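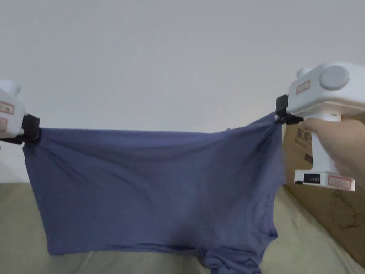
About Heleo

Heleo is a small school for housekeeping in Mundstead. We teach people how to fold clothes, make a bed and keep a room in order. It was founded in 2000 by Margit Dahlgren, who had worked many years in hotel laundries and wished to give this knowledge further.

Our courses are held in normal rooms with normal beds, as this is how most of our students will work later. A T-shirt is always the first lesson. It looks easy, but a soft cotton shirt twists when it is lifted, and a sleeve or hem likes to bunch at the bottom. We teach to take the two corners, pull the edge straight and let the cloth hang down before it is laid on the bed. Only then comes the first fold. 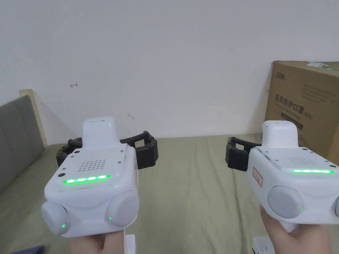

After the shirts we go on to sheets and covers. The fitted sheet has its own afternoon, and most students ask for a second one. Friederike Stöcker leads this part of the program. She came to us from the Mühlbauer guest house and is very exact with corners, but also patient.

A course takes 28 hours and a group has at most eight persons. We give no grades. At the end every student makes one bed and fills one drawer, and we look at the result together.

In July the school is closed. For the rest of the year you are welcome to visit a lesson before you decide. Our rooms are in the Ekholm building, on the second floor. Please ring the lower bell, the upper one belongs to the dentist.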